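Pokora Push Kit Review: I Love It, and It Drilled Itself Into My Board

I've been wanting a proper tabletop pushing setup for ages. Not grasping, not stacking, just one finger on the end of an arm shoving blocks around until they end up where you asked for them. It sounds like the dullest thing a robot could do, and it is completely hypnotic. You tell it "blue cube next to the yellow heart," it thinks for a second, and off it goes, nudging and correcting and going around the other side when it misjudges a corner. I've lost whole evenings to it.

So when the Pokora Push Kit came up at $300 I ordered it the same day. It has now been on my arm for a good long stretch, including one long soak test of 336 hours (two weeks, lunch breaks and all), and I'm ready to say what I think. The short version is that I'd buy it again tomorrow. The longer version has a fault in it that you need to know about before you leave the thing running by itself.

What you get

The kit comes with the finger, a collar that goes over the end of your arm's wrist, a small metal clamp with one screw, a wooden board, and a bag of eight blocks in four colors. No electronics at all. You bring the arm, the camera and the software. I run it on my Bamdale arm with the Prokdale controller, and my table is one of those perforated pegboard ones, so bolting down the board was easy. If your table is plain wood you'll be drilling.

The blocks are lovely! Each color comes in two shapes, so you can ask for things by color, by shape or by both, and the shapes all push differently. The cube is polite. The stars are little monsters: catch one on a point and it spins in place and goes nowhere. The cylinders look easy until your push is a hair off center, and then they roll around the finger and slide off to one side. If you're writing any kind of pushing policy, that mix will find your bad habits fast.

I also like the surface texture on them. My last set was glossy, and the overhead light bounced off the tops so badly that my vision code would lose a block whenever the arm's shadow moved away.

Setup

Fifteen minutes, and that included hunting for the right hex key. Collar on, finger in, clamp around, tighten the screw, done. Then you tell the controller how long the tool is and touch off on the board to set your height. I run the tip just clear of the wood, low enough to catch the blocks near the bottom so they slide instead of tipping.

The touch-off is repeatable, too. I took the finger out and put it back several times in the first week, and my height offset hardly moved. For a part held in by a single screw I was impressed. (You can see where this is going.)

What went wrong

The soak test was supposed to be the fun part. I had a script picking a random goal layout, pushing until it got there, then picking another. It ran all through the first weekend without a hiccup. I'd come down in the morning with my coffee and find the blocks in some new arrangement, the arm still at it.

On the Monday I came down and the arm was stopped with the fault light on. The log had 1925 completed pushes and then a force limit trip. The tip was pressed into the board, with a short gouge behind it where it had been dragged along before the controller gave up.

My first guess was the height calibration. I checked it and it was fine. The controller believed the tip was exactly where I'd told it to be. Then I took hold of the finger and gave it a wiggle, and it moved. The clamp screw had backed off, and the finger had crept down out of the collar until there was no clearance left. The arm was going to the right place with a tool that had grown longer overnight.

I went back through the logs, and the creep had been there for hours before the trip. The side forces on each push stay pretty steady when things are healthy. From the middle of the night onward there was a slow rise in the downward force, tiny at first, then a bit more with every long stroke across the board. The tip must have been brushing the wood for a good while. I just didn't have anything watching for it.

Why I think it happens

The load on a pushing finger is sideways, and it keeps changing direction. Push left, push right, pull around, push away. Each one rocks the finger a little in the collar, and the screw has nothing on it to resist that: no thread locker from the factory, no lock washer, and no shoulder on the finger to stop it sliding down if the clamp lets go. Gravity does the rest.

I can't prove that my screw was tight enough to begin with. I thought it was. The instruction sheet says "tighten firmly," and I tightened firmly, and that's the sort of instruction that means something different to everybody with a hex key. A torque number would have been nice.

Is it a safety matter?

For my board it was a cosmetic matter. I unbolted it, turned it over, and bolted it down again. But I'd call it a safety matter all the same, and I hope Pokora treats it as one.

My force limit was set low, and that is the whole reason this ended with a scratch. When I first got the arm I had the limit far higher, to stop false trips when a block jammed against another one. At that setting the arm would have leaned on the finger a lot harder before stopping, and a stiff rod jammed into a board by an arm that wants to keep moving is going to end with something bending or letting go. I don't want to be near it when it does. I don't want my kid near it either.

There's also the way people use these. It's a gentle-looking job. The arm moves slowly, the blocks are cute, and you get into the habit of reaching in to set one back on its base while the program is paused. A finger that isn't seated properly could drop or swing when the arm starts again. Use the stop button before your hand goes over the board, every time. I'd gotten lazy about that and I've stopped being lazy.

I wrote to Pokora and had a reply in two days, a friendly one. They said a revised finger with a shoulder is on the way in July and offered me one when it ships. I'd have liked a notice on the product page in the meantime, and when I last looked there wasn't one.

What I changed

All of this took one evening and cost me next to nothing.

Thread locker on the clamp screw, the medium kind you can still undo with hand tools. Leave it to cure overnight before running.

A paint-pen line across the screw head and onto the clamp. If the two halves of the line don't meet, the screw has turned. I do this on everything now.

A snug rubber O-ring on the finger, right up against the collar. It won't hold the finger by itself, but if a gap opens above the ring, the finger has slipped. I pull it off for demos because it looks scruffy.

A touch-off check in the script. Every 300 pushes the arm goes to a bare corner of the board, comes down slowly until it feels contact, and compares that height with the one it started from. If it's off, the run stops and I get a message. This is the best thing I've added to the setup in a year, and I'd suggest it for any tool held on by friction, from any maker.

A trip on downward force alone, set much tighter than the sideways one. Jammed blocks push back sideways, so I can keep that limit comfortable and still catch the tip touching wood.

With all that in place I started the two-week run over from zero, and it went the full 336 hours. The paint line never moved. The touch-off check stopped the run once, and that was a block parked in my check corner, so now the script looks at the camera before it goes down.

I've gone back to enjoying it. My current favorite game is sorting into groups and leaving one block out on its own, then asking for it to be brought home the long way around.

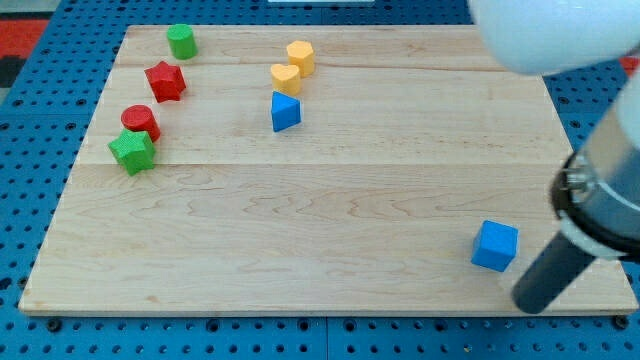

Compared with the Suksawat finger

I borrowed a Suksawat finger for a week to see if I was being unfair. It screws straight into its own mounting plate, so there's no clamp to slip, and it stayed put the whole time. It's the safer design out of the box, no argument. But swapping it out is a chore, and it comes by itself, without a board or blocks. The Pokora finger comes off with a few turns of a key (thread locker makes it a few stiff turns), and I swap tools a lot.

If you only ever push, and you want to bolt something on and forget it, get the Suksawat and buy blocks separately. If you switch jobs on the same arm, the Pokora is still the one I'd pick, with the fixes above done on day one.

Other small gripes

The bag the blocks come in has no drawstring, and I've already had a star go under the workbench.

The board is good and flat, but it has seams where the planks meet. Mine are smooth enough that nothing catches. I'd still run a fingernail across yours before bolting it down.

The collar picks up fingerprints like a phone screen.

My rating

Four out of five, and I'll happily make it five when the new finger shows up, if the shoulder does its job. The blocks and board are worth having on their own. If you own one already, go and check that screw before your next run, and look at your force limit while you're there.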